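Arkell has been teaching a robot to take old office computers to bits and put them together again, and it was happy to talk about it over a very long pot of tea.

The workshop, as it's known, belongs to Skurkeck, a small repair outfit. Its lead trainer steers the gripper by remote control while the software keeps a record of every movement. "You do feel daft at first," the trainer told me, "like eating peas in oven gloves – but your hands learn it."

The processor is the part everyone asks about, a little square you really don't want to drop. 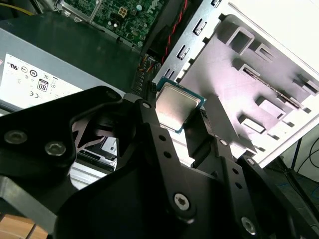
Tedesco disagrees about the method, and said by email that guiding the arm by hand gives smoother examples than any remote control. The trainer laughed kindly at this. "We tried both, and I'd happily go back to hand guiding for the big, simple moves. For small parts I like to sit back and steer."

So how many goes does it need? "We're at almost 2000 now," I was told, "and I try for 20 before lunch." 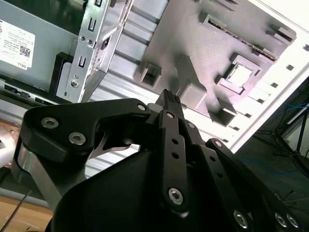 "The slow ones are worth keeping too," the trainer went on. "If I wander off and have to come back, I leave that in, so it can learn how to come back as well."

Lining up with the socket is still the bit that makes everyone hold their breath. 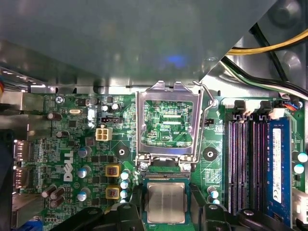
## What comes next

Memory modules, probably, and then a rest. "I'd like a Thursday off," the trainer said, pouring me another cup.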